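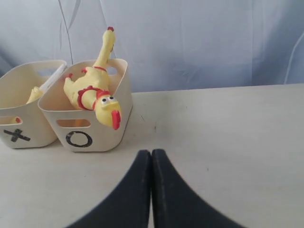

Slide 1. Wrist camera view, X and O baskets, gripper closed.

Speaker notes: "When is it in the basket?" Success checks for a sorting policy
Gheorghița Bratu, 2024-04-09

Leave the slide up while people sit down. Start with the question: is the chicken in the O basket?

Take a few answers from the room. Expect a split. The body is across the opening, the head hangs outside over the front rim, and one leg points straight up. The gripper is closed and holding nothing. Our planner has to give one answer to this, and the answer decides what the arm does next.

Say what the talk covers. Pumis is our task planner. Drillero is the perception service it calls. I will talk about the one function between them that returns "placed" or "not placed". Grasping is a different talk, and Jang covers the control side after the break.

Slide 2. The old check

We used the center of the object mask. If it fell inside the basket outline, the object was placed. It was four lines of code and it worked well on blocks and balls.

Soft toys broke it. The center can be over the basket while half the toy is outside. The next move brushes the part that hangs out and the toy ends up on the table. By then Pumis has marked the step done and never looks again.

Slide 3. What we log now

Drillero returns three values: how much of the mask overlaps the opening, how much is past the rim, and a confidence. Pumis keeps all of them. The old version kept only the yes or no, so we could not go back and try a different threshold on old runs.

We relabeled 2,000 end-of-step images by hand. Labels are "in", "out" and "hanging". Go slowly here, people always ask about "hanging". The rule: any part past the outside of the rim counts, even a foot. A part that sticks up but stays over the opening does not.

Slide 4. Reading the markers

The X and O are drawn on the front faces. We find the letter first and then fit the basket to it. When two baskets touch, the outlines merge, and on the first slide they overlap from this angle. The fix was to fit each basket separately from its own marker and let the front one win.

Mention that the handle cutouts cause trouble. Toy color showing through a cutout was counted as toy outside the basket. We now mask the cutouts.

Slide 5. The recovery step

On "hanging", Pumis calls a tuck: push down on the outside part with closed fingers, back off, look again. Limit is 3 tries, then it asks for a person. There is a wait of 800 ms before the second look so the toy can stop moving. Shorter waits gave us blurred masks.

Slide 6. Open problems

Long thin parts. The mask drops them at low confidence.
One wrist view cannot see behind the rear rim. The Briltcombe setup has a fixed second camera and we want to compare in May.
Ticket 14, stale masks after a restart, is still open.

Go back to slide 1 for questions. Our label for it is "hanging".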